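An Afternoon at the Wetside Open Day

I had been meaning to get out to Clistlow for ages, and when the Wetside workshop opened its doors on June 7, 2026 I finally ran out of excuses. The bus drops you at the bottom of the hill, the hill is steeper than the map lets on, and I arrived pink in the face and very grateful for the iced tea by the door.

Most visitors headed straight for the big hall (there was a raffle in there, so I don't blame them). I went the other way, to the kitchen cell, where Hằng Đinh was giving a talk on how she and Hưng Võ keep one robot arm in working order at a kitchen counter. I stayed for the whole talk and then, I'm afraid, for most of the next one too!

Looking after the gripper

Hằng started with the fingers, which take nearly all of the wear. Knobs, buttons, handles and cups each rub at a different spot, and she checks the tips with her thumb every morning before anything is switched on. Then come the bolts. There are 4 on each bracket that she goes over with a small torque wrench, and she marks each one with a dab of paint pen so that a bolt that has crept shows up right away.
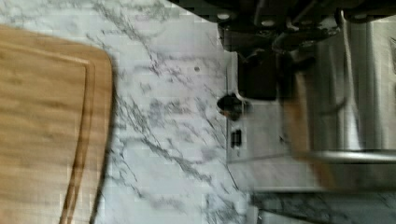
She told us she used to do that check once a week, until a bracket worked itself slack and the arm spent a whole morning reaching just a hair to one side of where it should. Now the bolts get done after every 1000 cycles, and the counter on her screen said 2723 when I peeked, so I suppose the third round was coming up fairly soon. Hưng keeps a paper notebook as well, which I found rather charming - he says it is the one thing in the building that never needs a restart.

Setting up the counter

The second half was about the counter itself, and I liked this part best, being a person who rearranges her own kitchen twice a year. The toaster and the toaster oven go back against the wall, the cutting board sits out in the middle, and the cups and containers line up along the tiles. Hưng puts the long wooden spoon in its little cup last of all, having knocked it over with his sleeve more times than he cared to admit. The toy fruit and the eggplant wait on their blue plate, lower down.

Cables get their own look. He follows them with his fingers from one end to the other, feeling for kinks, and he wipes down the surface near the base so crumbs don't collect there. The whole routine takes him some 8 minutes, and he did it for us while chatting about his tomatoes.

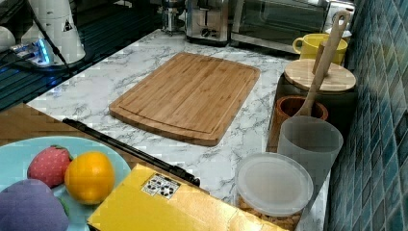
If you want to go

The next open day is in August. Wear flat shoes for the hill, and get to the kitchen cell early, as there are only a few stools. The Doãn bakery across the road does a very good sesame bun, and I ate mine on the wall outside while I waited for the bus home.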